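Review: the Sturkus parish hymn board set

Our parish in Clakham bought this set in November, when the old hymn board fell for the second time. It came from Estau in a flat box, with 665 number cards, 4 rails and a small bag of screws.

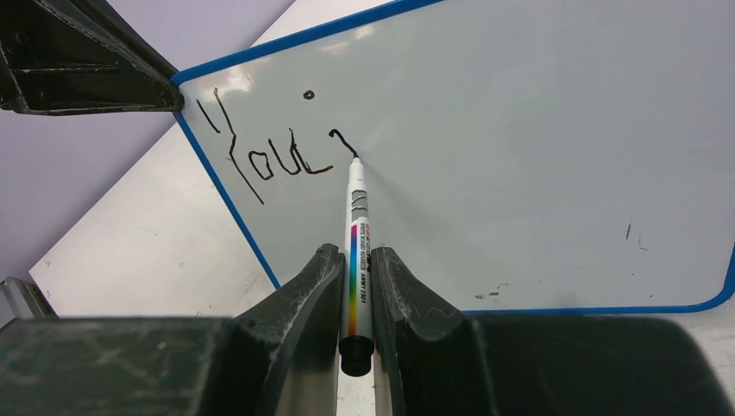 Page last changed: 24 December 2020

The numbers are large and one can read them well from the back pews. I like also that the cards slide in without force. With the old board I had always to push, and during Advent I broke two of them.

The instructions are less good. They are printed in Magyar and in English, but the English part leaves out step 11, where the rails are fixed. I had to compare the drawings to understand it.

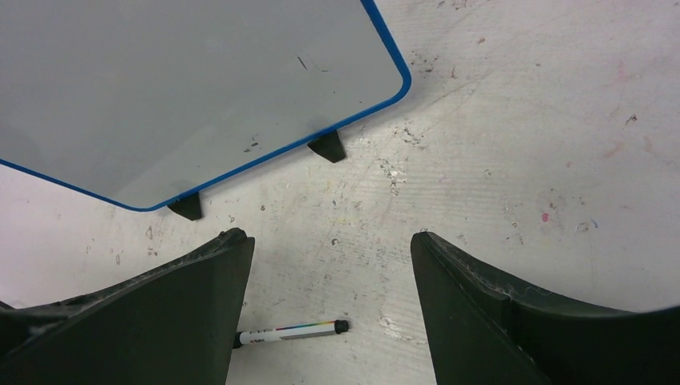 The box for the cards is too narrow, so the sevens and the nines get mixed. For a church which sings only from one hymnal it is enough. We use 2 books, and I would wish for cards in a second colour. The price is fair and I would buy it again.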